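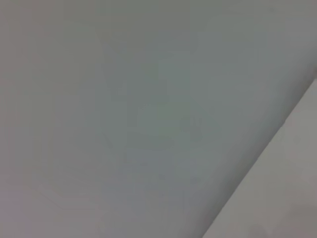 Minutes of the July meeting, Quintela Residents' Money Group

Taken by me, Glória Valente, because I sat nearest the outlet and my laptop was at 22 percent. Corrections to me, please, and not to the whole mailing list like last time.

Start: 6:40 p.m., ten minutes late on account of the door code having changed. Natália Vieira chaired.

1. Last month's minutes

Approved with one fix. I had written that Tolta "refused" to refund the double charge on our group account. Natália pointed out they only said they were looking into it. Fair enough, changed. They are still looking into it.

2. The fake Ollent pages

This took up most of the evening, so bear with me. Ollent, for anyone who joined recently, is the savings outfit a lot of us moved to when the local branch closed. Over the past month members have been getting search results and text messages that lead to pages dressed up to look like Ollent's sign-in. Same colors, same wording, and a phone number at the bottom that goes to a very polite person who wants your passcode. I called it myself and he was lovely! I hung up when he asked for my mother's maiden name.

Two of our members lost money. One lost $628 and the other lost $501. Both gave permission for the amounts to go in the minutes but would like their names left out, so please don't guess in the comments.

The member who lost the $628 told us how it went. She searched for the company name, tapped the first result, signed in, and got a message saying her account was locked. She called the number shown and was talked through "moving the money somewhere safe." She reported it the next morning. Ollent gave her a case number and told her to expect a letter. The other member's story was nearly the same except that it began with a text.

There was a long back and forth about who ought to be responsible. Natália feels strongly that whoever sells the ad space should have to check who is buying it, and that a company earning money from a listing should pay something back when the listing is a fraud. Someone at the back (sorry, I didn't catch who) said that would only make ads dearer for the honest shops. I said I would live with dearer ads. We went round on this for quite a while and I stopped typing for part of it.

Then the question of whether Ollent should refund people who were tricked into sending the money themselves. Most of the room said yes. A couple of people thought it depends on whether the company had warned its customers first, and it is true that a warning went out by email in the spring. I found mine in the junk folder during the meeting.

Agreed: we write to Ollent asking what it is doing to get the pages taken down, how long that usually takes, and what happens with the two open cases. Natália drafts, I read it over and take out the angry bits.

Agreed: we also write to our state representative in favor of making ad sellers verify financial advertisers. One page, no attachments. Passed on a show of hands, with 2 against.

3. Dullance

Natália has been trying out Dullance, the call-blocking service, on her home line. It stopped most of the junk and also stopped her dentist. She can add numbers to an allowed list but has to do it one at a time and the menu is slow. She'll keep it going until the trial runs out and report back. I asked whether it works on texts as well. She doesn't think so but will check.

No decision on a group discount yet.

4. Handout for new members

The current one still has the old branch address on it, oops. I'm rewriting it. So far people want these on the front:

Type the address in yourself or use the app you already have.
Call the number on the back of your card.
If someone tells you to move money in a hurry, hang up and call a relative or one of us.
Report it even if you feel silly.

There was a request for bigger print, which I'm all for. Send me other ideas before I take it to the copy shop.

5. Anything else

The Tolta statement came in the mail again even though we asked for paperless. I'll ring them when I ring about the double charge.

Somebody left a blue umbrella last month and it is still in my car.

Natália asked for a bit of time next month to talk about freezing your credit, as several people have asked how to do it for a parent. Put down as the first item.

Closed at 8:15 p.m. Next meeting same room, and the new door code will go out by phone tree.

G.V.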